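Lavex garment set: questions from operators and annotators. Maintained by Jasmina Radulović. Send corrections to her and they will go in at the next revision.

## What counts as one episode?

One garment, one hanger, one attempt. The episode opens with both grippers clear of the garment and closes when the operator presses the end pedal. Anything recorded after the pedal is trimmed on import. Most episodes run to several thousand control steps. If yours is under 700, check that the pedal was not pressed early.

## Does the hanger have to go in through the neck?

Yes, for every upper-body garment in this set. One arm holds the garment and the hanger passes through the neck opening. Going in from the hem is a valid way to hang a shirt, but it belongs to a separate task code and must not be mixed in.
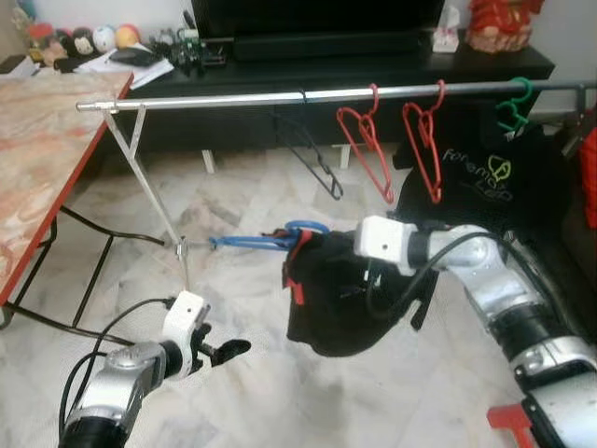 ## May I use any hanger on the rail?

Any plastic one. Wire hangers may stay on the rail as clutter but are not to be picked. Enter the colour of the chosen hanger in the episode form.

## Where should the garment start?

On the low stool, dropped and not folded. Take hold of it by an edge. Contrasting trim is a good target, as annotators can place the contact point on it more easily than on plain black cloth.

Leave the furniture and household items where they are. The set is meant to cover lived-in rooms, and a tidied room has to be logged as a new location.
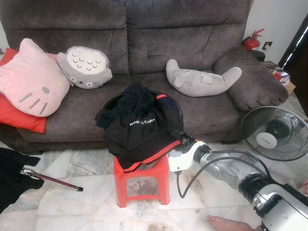

## What if the first grasp slips?

Carry on. Re-grasp and finish the episode, then tick "recovery". Up to 4 re-grasps are accepted. Beyond that, mark the episode as failed and keep it. Failed episodes are not used for imitation training at present, but Hsin-yi Ko uses them for the success classifier.

## Are both arms required?

For pick-up, no. For the final adjustment, yes: one gripper steadies the hanger at the shoulder while the other works the cloth. Label this phase "two-arm adjust". It starts at the first step where both grippers have contact, whether with the cloth or the hanger. 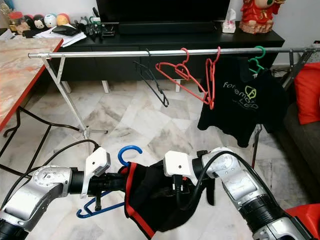 ## Does a crooked garment count as a success?

It does if the hook is on the rail, both shoulders are inside the garment and the garment stays up for 15 seconds. Appearance is scored separately by the annotator.

## How often should I recalibrate?

Every 20 episodes, and after any knock to an arm. Eetu Laitinen has the current procedure.

## Can older Nulla episodes be merged with these?

Not yet. The gripper opening was stored in different units until December. Kam-wah Tseng is writing the converter.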